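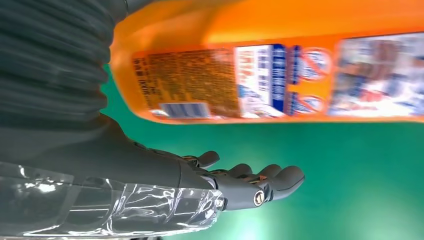 Wanted: people who fight with bottles

I'm looking for people to come and spend a morning with me at the Clollby rooms in Troton, picking up, opening, pouring from and putting down plastic bottles. Big ones, mostly! If you've ever stood at the sink wrestling with something too wide for your hand, you're exactly who I want to hear from.

I look after the household side of the Kiani project, and we're trying to work out which bottle shapes are comfortable to hold and which are a nuisance. Last time we had 63 people through the door and I learnt more from their grumbling than from any form (although there is a form - sorry - it's 4 pages).

You'd be with us for over two hours, with a proper break for tea. Everything is filled with plain water, so wear sleeves you don't mind getting splashed. Left-handers very welcome, we were badly short of them. Sore thumbs, stiff wrists and small hands are all fine too, just say so when you write and I'll find you a chair with arms.

You need to be 18 or over and able to get to Troton yourself. The 153 bus stops outside. We pay your fare and give you a Sirau shopping voucher on the day.

Please put your name down at the front desk or ring extension 662 by September 25, 2019. Sessions run through November, mornings only.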